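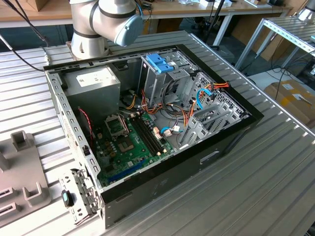 Plallier staff feedback tool: my review

I look after training and one-to-ones for a team that's grown quite a bit since November, and for years I kept everyone's notes in a spreadsheet I was frankly ashamed of. So when Daithí Ní Chonaill (our HR lead at Herkonley) offered me a place on the Plallier trial I said yes before she'd finished the sentence!

I've had it for 7 weeks now. Setting it up took me two lunch breaks, mostly spent typing in job titles, and then you just pick a person, pick a date and it sends both of you a little form to fill in beforehand. I love the form. People write things there they'd never say across a desk, and my quieter ones have come right out of their shells.

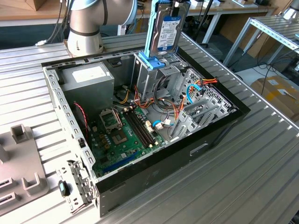
Hard drive in its blue caddy, held over the open case.

Grumbles? The reminders are naggy (three in one morning, calm down) and comments stop dead at 2000 characters, which I hit more than I'd like. The holiday page is slow too. We used Breathnach before and that was quicker, but so gloomy to look at.

I'd give it four stars, and I've asked to keep it.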